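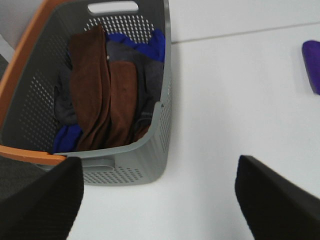

Hard Water and the Shared Laundry Room: Results from the Tumon Building

Several residents asked in January why towels washed in the ground-floor laundry room were coming out stiff and slightly gray. The building service group has finished testing, and the findings are set out in this item along with the changes now in effect.

Water hardness was measured at three points: the incoming main, the softener outlet, and the cold supply valve behind the second washer. The main tested at 19 grains per gallon, which is very hard and in line with past readings. The softener outlet should read close to zero. It read 9. The reading at the washer valve was the same, so the piping between the two points is not adding anything.

Senad Kadrić opened the softener and found a salt bridge in the brine tank. A salt bridge is a hard crust that forms across the tank above the water line. The tank looks full from the top, but the salt under the crust has dissolved and the crust keeps new salt from reaching the water. The resin was being rinsed with weak brine at each regeneration and recovered only part of its capacity.

The bridge was broken up with a length of broom handle and the loose salt removed. The tank was cleaned and refilled to the halfway mark with pellet salt. Two manual regenerations were run back to back. The outlet now reads under 1 grain per gallon.

Why hardness affects fabric

Calcium and magnesium in the water react with soap to form a solid that does not dissolve. Most current detergents contain builders that tie up these minerals first, but the builders are used up quickly when the water is hard. Whatever is left settles on the fibers along with loosened soil. Cotton loops dry in a fixed position instead of moving freely, and the towel feels rough. Fabric softener covers the roughness with a waxy layer and also lowers absorbency, so it is a poor fix for towels.

Detergent amounts

Ermira Atanasov ran a set of test loads after the repair, using plain white cotton towels and the same powder each time. At the old hardness level, the full scoop was needed to get an acceptable result. With softened water, half a scoop gave the same result, and the full scoop left suds in the drum after the last rinse. Please cut your usual amount by half and adjust from there. Liquid users should start at the lowest line on the cap.

Restoring stiff towels

Mineral deposits already in the fabric will come out over several washes. To speed this up, wash the towels hot with no detergent and 100 grams of citric acid dissolved in a quart of warm water, poured into the drum before the cycle starts. Follow with a normal wash. Do not combine citric acid with chlorine bleach in the same load. Check the care label first, and leave out wool, silk, and anything with metal trim.

Machine settings

The washers have been reset. Normal now fills at 40 degrees Celsius. The extra rinse is off by default and can be added with the button at the lower right of the panel. The dryers are unchanged. Lint screens should be cleared after each load, and washed with dish soap and a soft brush if water beads on the mesh.

Maintenance schedule

The salt level will be checked monthly and the tank probed for bridging at the same visit. Hardness at the outlet will be tested every quarter and the result posted by the door. If the reading goes above 5, Tavion Delacroix will arrange a service call. Reports of stiff or gray laundry can be left in the logbook on the shelf, with the washer number and the time of day.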